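Kerslake Library Network – Public Computer Refresh
Progress report, June
Prepared by Sigrun Tangen for Coralie Partington, Grants Office

Work remains within the approved budget. Of the 158 desktop units in scope, all have been entered in the asset register and assigned to a branch. Memory upgrades continue at the Fanine branch, where demand for evening sessions is highest.

Logged public sessions reached 1059 for the reporting period. Session length is recorded at sign-out only, so abandoned sessions are excluded from the averages in Annex B.
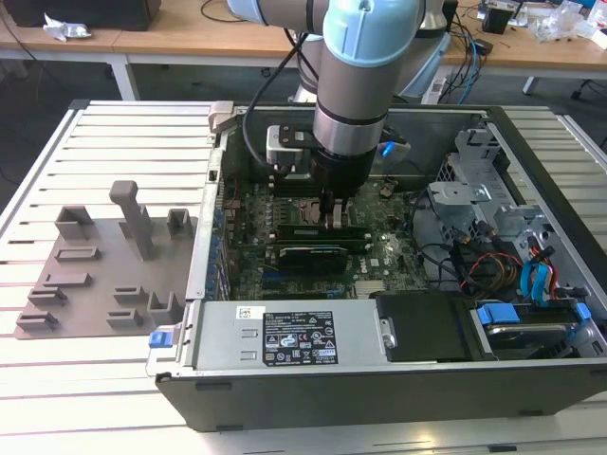

Figure 1. Desktop tower with side panel removed, motherboard and memory modules exposed.

The booking system moved to the Skendix server in the second week. Jordan Fairclough reports 3 outages, all outside opening hours. Card renewal data still transfers by manual export – a scheduled job is in testing.

Open items: the print release contract is unsigned, and 5 branches have yet to return their furniture surveys. Ravinder McIntyre will collect the outstanding forms before the July claim is submitted.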